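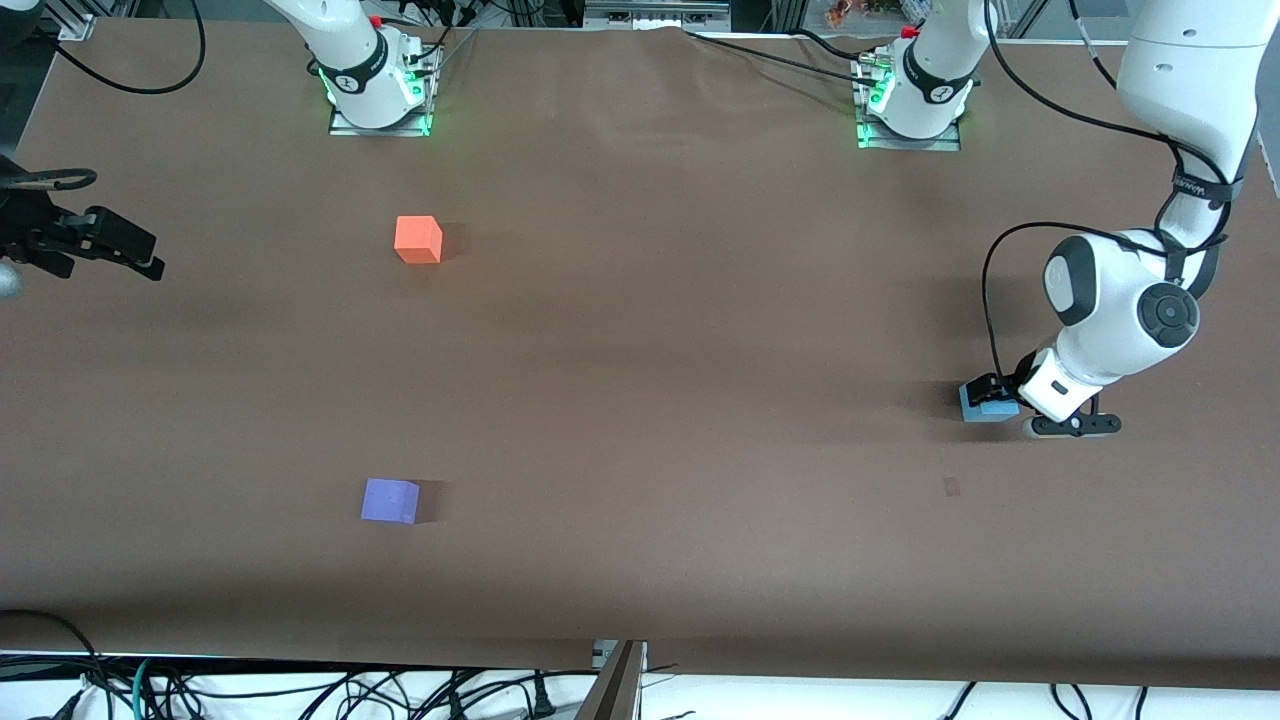
Table and Foam Block Inspection Checklist, Room 8

Site: Fundcombe
Sheet: 321
Date of check: 9 May 2023
Area covered: large table with brown covering, foam cubes, block storage, floor around the table
Replaces: the November sheet

How to fill in this sheet

Mark each line OK, Watch, Fix or N/A. OK needs no comment, but one can be added. Watch means the item can stay in use and gets looked at again next time. Fix means the item comes out of use or gets repaired before the next session. Write the comment under the line it belongs to and keep it short. If a line was not checked, leave it blank. Do not mark it OK from memory.

Section 1. Table covering

1.1 Covering lies flat over the working part of the table
Result: OK
Comment: Smooth through the middle and toward the front. Faint wrinkles near the far side. They don't reach the area where the cubes sit.

1.2 Wrinkles or folds that could tip or catch a block
Result: Watch
Comment: Same wrinkles as 1.1. Smooth by hand from the center outward at the next reset. If they come back, lift that side and lay it again. Don't pull from one corner.

1.3 Covering reaches far enough across the tabletop
Result: OK
Comment: Comes almost to the edges. Acceptable. The November sheet asked for full coverage, but we have dropped that line.

1.4 Surface free of glare
Result: OK
Comment: Matte dark brown. Much easier on the eyes than the white one we had before, and the block colors stand out well against it.

1.5 Marks, stains or residue
Result: Watch
Comment: One small faint reddish square mark on the brown, near where the light blue cube was at the time of the check. Source not known. Wipe with a damp cloth first. If it stays, try one drop of dish soap in warm water, then wipe again with plain water. No solvent on this covering. Write down whether it came off so the next person doesn't start over.

1.6 Tears, lifted corners, holes
Result: OK

1.7 Spare covering on hand
Result: Fix
Comment: Shelf label says one spare in brown. The tube is there and it has nothing in it. Ordered from Dinix. Take the old tube out with the recycling when the new one arrives.

Section 2. Foam cubes

Check every cube that is out on the table, then the ones in the bin. Pick each one up and turn it over. Press all faces with a thumb. Foam that stays dented or leaves crumbs on your fingers is finished.

2.1 Orange-red cube
Result: OK
Comment: Edges firm. No crumbs after pressing. The top looked paler than the sides under the room light, so I took it to the window to compare. Same color all over. Not fading.

2.2 Lavender-purple cube
Result: OK
Comment: Corners good. A little dust on the bottom face, brushed off.

2.3 Light blue cube
Result: Watch
Comment: No tears. Give the side faces another press at the next check. Light blue shows dirt before the other colors do, so it may need washing ahead of them.

2.4 Colors easy to tell apart
Result: OK
Comment: Orange-red, lavender-purple and light blue are easy to tell apart on the brown. Keep one of each when swapping sets. Purple and blue get closer together in poor light. If the room is used in the evening, turn on both rows of ceiling lights.

2.5 Cubes spaced so each can be picked up without knocking another
Result: OK
Comment: Plenty of room between them.

2.6 Bite marks, pinholes, missing corners
Result: OK
Comment: None on the cubes out on the table. Two from the bin had corners gone and have been thrown away. See 3.2.

2.7 Cubes washed since the last sheet
Result: Fix
Comment: The wash log has no entry. Whoever did the last wash may have forgotten to sign it, but we have to treat it as not done. Wash the full set before the next session. Directions are in Section 5.

Section 3. Block storage

3.1 Bin clean inside
Result: OK
Comment: Vacuumed during the check. Some foam dust and one paper clip.

3.2 Damaged blocks removed
Result: OK
Comment: Removed today. Do not keep damaged ones for craft use. They found their way back into the bin the last time we tried that.

3.3 Lid closes without force
Result: Watch
Comment: Closes, but one side needs a push. The lid is slightly warped. Pramanik has the same bin in the storeroom with a good lid and we can swap them.

3.4 Label on bin readable
Result: Fix
Comment: Label has rubbed off at the right-hand end. Print a new one and cover it with clear tape. Wording stays the same.

3.5 Nothing heavy stored on top of foam
Result: OK
Comment: The box of floor tiles has been moved to the bottom shelf. Please leave it there.

Section 4. Floor and room

4.1 Floor around the table dry and swept
Result: OK
Comment: Dry. Swept before the check.

4.2 Blocks under furniture
Result: OK
Comment: One green cube found behind the radiator. It was dusty and flattened on one side, so it went out with the others.

4.3 Walkway from door to table open
Result: OK

4.4 Lighting over the table
Result: Watch
Comment: There are soft shadows across the middle part of the table and to the right of the orange-red and lavender-purple cubes. Enough light to work by. One tube in the row nearest the door flickers for a minute when first turned on. Reported to Tedside maintenance, request 125.

4.5 Table steady
Result: OK
Comment: Leaned on all four corners, no rock. The screw feet were adjusted last year and have held.

4.6 Table edges free of splinters and sharp spots
Result: OK
Comment: Ran a gloved hand all the way along. Nothing caught.

Section 5. Washing the cubes

Use the small sink, not the kitchen sink. Fill a clean tub with lukewarm water and put in a small squirt of dish soap. For a full tub, take 1000 ml from the jug and top up with cold until a cube floats freely.

Put in a few cubes at a time. Squeeze gently under the water, turn, squeeze again. Don't wring or twist them. Rinse under the tap until there are no more suds.

Press the water out between two towels. Stand the cubes on the wire rack with gaps between them and leave them overnight. Turn them once if you are in the building. They feel dry on the outside long before the middle is dry, so squeeze one hard over a paper towel before any of them go back in the bin. A damp cube in a closed bin will smell within days and the smell doesn't wash out.

No bleach, no dishwasher, no tumble dryer. The hot radiator is also out. We lost most of a yellow set that way.

Sign the wash log when the cubes go back in the bin.

Section 6. Follow-up list

1.2 Smooth the wrinkles at next reset. Open.
1.5 Clean reddish mark and record result. Open.
1.7 Spare covering. Ordered, waiting on Dinix.
2.3 Press side faces of light blue cube again. Open.
2.7 Wash full set. Open, do this one first.
3.3 Swap lid with the storeroom bin. Open.
3.4 New bin label. Open.
4.4 Flickering tube. Reported.

Section 7. General comments

The table is in better order than in November. The brown covering has worn well and should last until the end of the year if it isn't dragged or cut on. Craft knives stay at the other table.

The wash log is the weak spot. It hangs inside the cupboard door where it can't be seen from the sink. I have moved the hook to the wall by the towel rail and tied a pencil to it.

Line 2.5 was new on this sheet and took only a moment to check, so it stays in. Line 1.4 can go to once a year unless the covering is changed for a different color or finish.

When buying more cubes, get the same firmness as the current ones. The softer kind came in the last mixed bag from Dinix and they were the first to lose their corners. Check the bag label before ordering, and ask if it doesn't say.

File this sheet in the blue binder behind the November one. A copy goes to the Tedside office with the maintenance requests.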